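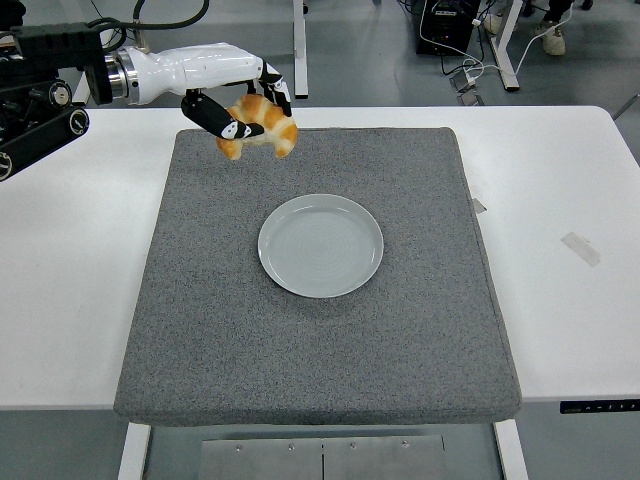 Osen Table Pad, Square, Speckled Gray
Steltine Home
Item no. 379
$122

In stock. Ships from our Jirkton warehouse.

The Osen is a thick, square, speckled gray pad that goes on a table. We have tried to make it sound more exciting over the years, and we have lost every time. It lies flat, it takes the clatter out of breakfast, and it gives your plates somewhere to stand that isn't the bare tabletop.

If you own a white table, you already know why you're reading this. A white table shows every crumb, ring and scuff, and shows them to your mother-in-law first. The Osen is gray with lighter and darker flecks mixed through it, a pattern that has a generous attitude toward croissants. You'll still have to clean up. You just get to finish your coffee before you notice.

Size

The pad is 40 inches on each side. It is meant to cover most of the middle of a table and leave some of the top showing. On a narrow table the front edge may hang over a little. That's fine for a slight overhang, and a bit hard on your forearms if it gets to be more. Measure first. We say this on every page of the site, and the returns shelf in Jirkton suggests it could be said louder.

One size only. People ask for a round one about once a month. The answer is still square.

Color

Speckled gray. The flecks vary from pad to pad, so two of them side by side will look like cousins. If you want a perfect match for a very long table, order both at the same time and tell us in the order notes, and we'll pull them from the same batch.

A plain white plate looks good on it. So does most other tableware, with the exception of gray speckled plates, which tend to go missing.

What it does well

Quiets plates. Set one down without looking and you get a soft thud where you used to get the noise that wakes the house.

Stays put under ordinary use. A child pulling on one corner is not ordinary use, and we can't help you there.

Has thick edges, slightly rounded, so it looks finished without a border or a fringe. We had a version with a fringe. It has been retired and we don't talk about it.

What it does less well

Jam. Please be careful with jam.

It is also not a trivet. A warm plate is fine. A pan straight from the oven goes on something else, and we sell that something else under the name Ulloa, should you need to spend more money with us today.

It doesn't fold. You can roll it for moving house, but it will hold a grudge and curl at the ends until it has been flat overnight.

Care

Shake it outdoors, or go over it with the brush end of your vacuum on low. For spills, blot with a damp cloth and a drop of dish soap, then blot again with plain water. Don't scrub in circles, as this raises a fuzzy patch that will bother you forever. No washing machine and no dryer. No ironing either, though we'd like to hear from whoever was about to.

Dry it flat, out of strong sun.

In the box

One pad, rolled. One care card that says what you just read, in smaller type.

Plates, pastry and table not included.

Shipping and returns

Shipping is free on orders over $50, so it's free on this one. The roll is long and a little awkward, and it won't fit in a mailbox. The carrier will leave it by the door unless you tell us otherwise at checkout.

You can send it back within 30 days if it hasn't met any food. Roll it with the speckled side out, use the box it came in, and put the order slip inside. We don't refund pads that have met food, even when the buyer writes that it was only a small breakfast.

Questions we get

Can I cut it down to fit?
You can. Use a sharp blade and a metal ruler, and go slowly. The cut side won't be rounded like the others, so put it toward the wall. A cut pad can't be returned, for reasons we hope are clear.

Does it need anything underneath?
Not on most tables. On a very glossy top, a thin grip liner keeps it from wandering.

Can I write on it?
No. If you need to write on paper at the table, put a board or a magazine under the page, or your pen will go straight through in the middle of your signature.

Will the cat sleep on it?
Yes.

Goes with

Ulloa trivet, large
Osen chair pad, speckled gray (sold singly)
Steltine crumb brush, short handle

Page last updated June 23, 2022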